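Up at 6:42, slept badly again. The sleep course from Dendamance says I should be on week 2 by now and "noticing a lighter feeling on waking." I notice my neck.

Read the whole booklet over coffee. It claims 61 percent of people sleep better after clearing the surfaces in their bedroom. Better than what? Measured how? There's a footnote that leads to another booklet, also theirs, also for sale. My aunt's generation opened a window and got on with it.
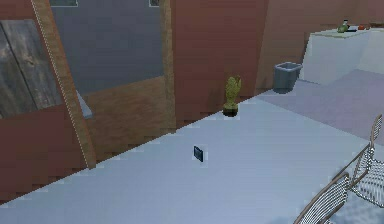 *Surface with one small dark object, one plant.*

I did put the phone in the kitchen last night, as told. Lay there until 2 wondering if the alarm was loud enough to hear through the door. I don't see how that counts as rest.

The Fistusdale pillow arrived in June and was supposed to fix all this too. It's on the chair now. Sixty nights to return it, and I missed the date.

I'll give the course until the end of the month. Magnesium tablets next, apparently. Need bread, and call Vasić about the boiler.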